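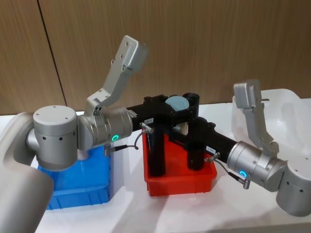

October, 7:40 a.m. start

Smoke generator trial on the Kaneko cold smoker, second run. Same pork bellies as the first batch, cure unchanged. Only variable is the wood: Vomen beech dust in place of the Tustudano apple chips.

Loaded 830 g of dust into the tray, leveled with the back of a spoon, lit one end. Chips in the first run went out twice and needed the torch again. Dust held an ember for the full 6 hours with no relight. Smoke thin and pale after the first few minutes. Vent at half, never moved.

Chamber temperature is the weak point. Probe on the middle rack stayed under 90 °F until noon, then crept up to the limit and sat there. Opened the door for 2 minutes and it dropped, but it came back within the next quarter hour. Outside air was warmer than last time, so I don't want to blame the dust yet. A pan of ice on the bottom rack would probably hold it. Try that before changing anything else.

Color: more even than the apple batch, slightly lighter on the side facing the hinge. Racks were not rotated. Rotate at the halfway mark next run and write down which way.

Surface tacky, no beads of fat. Bellies wrapped in paper and put in the lower fridge, left side. Do not slice before they have rested overnight. The first batch was cut the same evening and tasted like an ashtray at the edges – the center was fine, so resting time may have been most of that complaint.

Stuvel slicer: blade guard screw is working loose again. Tightened, but the thread feels worn. Needs a replacement before the next full batch. The carriage also drags at the far end of the stroke. Cleaned the rail and put on a drop of food-grade oil, somewhat better. Thickness dial reads thin at the low settings, so go by a test slice and ignore the number.

Tray cleanup was quick. Dust burns to a fine gray ash that taps out. The chips left tar in the mesh and that still hasn't come off completely, even after soaking in washing soda. Leave the mesh in the sink overnight.

To do: ice pan, rack rotation, guard screw, more dust. Keep the apple chips for the hot smoker.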